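Moving 2000 bookmarks out of a dead service

Posted 23 Feb 2022

Jultis stopped accepting new bookmarks in October and said the export page would stay up "for a while." I had been saving links there since I got my first office job, and I had never made a backup. I finally did the migration over the past couple of weeks. These are my notes, mainly so I can find them when the next service closes.

The export comes in two formats, HTML and JSON. The HTML file is the old browser bookmark layout and will import almost anywhere. It drops the notes field without a warning. The JSON file keeps notes, tags and the date each link was saved, but it writes tags as one string separated by spaces, so a tag such as "home repair" comes out as two tags. I had used spaces in tags for years. The JSON also caps each download at 2000 entries. My account held 2306, so the first file looked complete and was short by 306. The second page has to be requested by hand by adding an offset to the address. The help page does not mention this. I only caught it by comparing the total on the profile page with the number of lines in the file.

Check the total before you delete anything.

For the destination I looked at Grilteck and Bullutine. Grilteck is hosted, has a decent phone app, and saves a full copy of each page on the paid plan. Bullutine is a single program you run on your own machine, with a plain database file you can open in other tools. Search in Grilteck is faster and handles misspellings. Search in Bullutine is exact match only, although it does look inside notes, and Grilteck's does not. I went with Bullutine. The notes are most of the value for me. A link with no note is usually a link I will never open again.

The import itself took two tries. On the first, every save date was replaced by the date of the import, so the whole archive sorted as one lump. Bullutine expects seconds and the Jultis file gives milliseconds, and when it reads a date it considers impossible it falls back to today. Dividing the field by a thousand in a short script fixed it. I wiped the database and ran it again, and the order came out right, oldest first.

Next was the dead link check. I wrote a loop that requested each address, waited 8 seconds between requests to the same host, and logged the response code. Most of an evening went to watching the log scroll and fixing small mistakes in the loop.
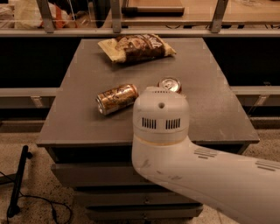

Snack and two cans on the gray tabletop.

The response codes are less useful than I had hoped. A 404 is reliable. A 200 is not. Plenty of closed blogs now return 200 and serve a parking page, and several newspapers send every old article address to the front page, also with a 200. The better test was to compare the title saved in my archive with the title on the live page. If they shared no words, I marked the link as suspect and looked at it by hand. Parking pages nearly always failed this test. So did a few good pages that had only been renamed, and I put those back.

For links that were gone I searched for an archived copy and stored that address in a second field, leaving the original in place. I would advise against overwriting the original. The address often tells you the site, the year and the subject even when the page is lost, and it is the thing other people will have quoted.

Tags were the last job and the dullest. After splitting on spaces I had "home" and "repair" as separate tags on the same links, which could be merged with one query. The harder ones were tags that had drifted. I had "recipe," "recipes," "cooking" and "food," with no rule I can recall for choosing among them. They are all "cooking" now. I kept no tag that applied to fewer than three links, with one exception for "hollis," the town where my grandparents lived. It has two links and both still work.

Backups run nightly. The database file gets copied to an external drive, and a plain text dump goes along with it in case Bullutine goes the way of Jultis. I tested a restore on my old laptop and the row count matched. The notes came through with their line breaks intact, except where I had pasted text from a PDF, and those were already broken in Jultis.

Still to do: a browser button for saving new links. The one that ships with Bullutine opens a full window each time, and it does not fill in the title.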